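**Paper and tape beat a tablecloth!**

Our tabletop corner at Rivas has a new look, and I'm so pleased with it. Hanane Cherkaoui covered the big table in brown kraft paper and ran blue tape both ways to make a grid (314 feet of tape so far, counting her practice runs). Setting out dishes is much easier when you can say "one square over"!
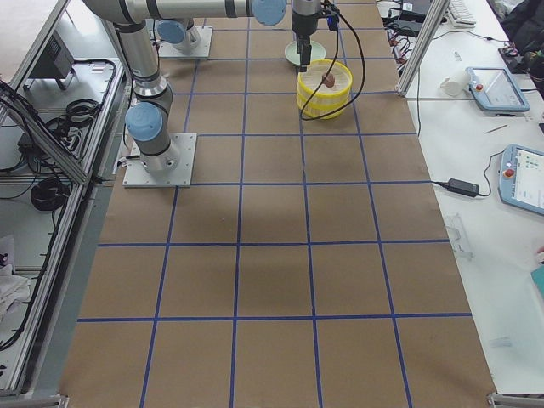 *Yellow woven basket on the kraft paper, with a pale green plate beside it.*

I love those soft colors against the brown. The paper creases a little, and I like it better that way. Aitana Mateos wants to try the same layout with soup bowls in May, and she has roughly 20 of them waiting in the cupboard.

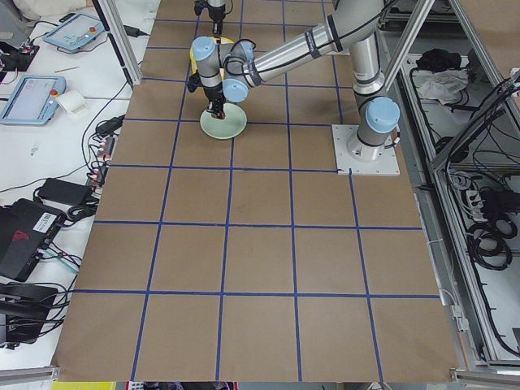
*Mint-green plate, just above the paper.*

Want to try a grid at home? Leftover tape is in the Drokau drawer, so help yourself!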